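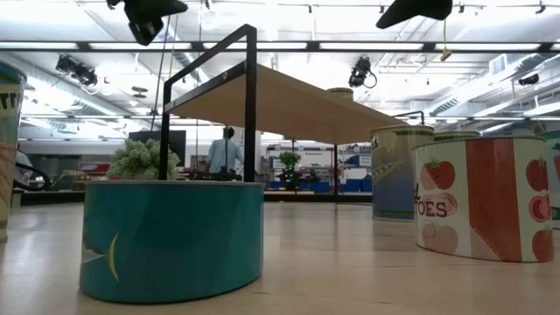
Raw maple syrup, is the word "raw" doing anything?

sapling_hands
Saw a bottle of Plollumer "raw, unheated" maple syrup at the farm shop, nearly twice the price of the Tivell I normally get. The label goes on about antioxidants and living enzymes. Has anyone tried it? Is it worth it or am I being had?

crumpet17
You're being had. Sap is mostly water. You need roughly 40 litres of it to get one litre of syrup, and the way you do that is by boiling. If they never heated it, what's in the bottle?

Oatsy
You can take a lot of the water out with a membrane first. Some of the big producers do that.

crumpet17
Yes, and then they boil it, because that's where the colour and the taste come from. Concentrated sap that's never seen a pan is pale sweet water.

mrs_ladle
I've had the Plollumer one and liked it. Quite light, bit of vanilla, lovely on porridge. Not everything has to be a con.

crumpet17
Didn't say it tasted bad. I said the label's daft.

sapling_hands
And the antioxidants?

Oatsy
There are some in there. There are some in a carrot too. You'd have to drink the stuff by the mug for it to matter and by then you've got other problems.

mrs_ladle
My sister swears by a spoonful for her throat.

Oatsy
A spoonful of anything sticky would do that.

bordertoast
What does the back say? The Amundsen bottle I've got says "pure maple syrup" and a grade, nothing else. If Plollumer doesn't give a grade I'd leave it on the shelf.

sapling_hands
Went back and looked. No grade. "Small batch", a drawing of a tree, and "store in fridge, use within 4 weeks of opening".

bordertoast
Fridge is normal for the real thing. No grade would put me off.

mrs_ladle
Plenty of small makers are hopeless at labels, doesn't mean the syrup's wrong.

crumpet17
Then they can be hopeless at a lower price.

sapling_hands
Sticking with Tivell for now. Might email and ask how they get the water out.

Oatsy
Post the reply if you get one. I wouldn't hold your breath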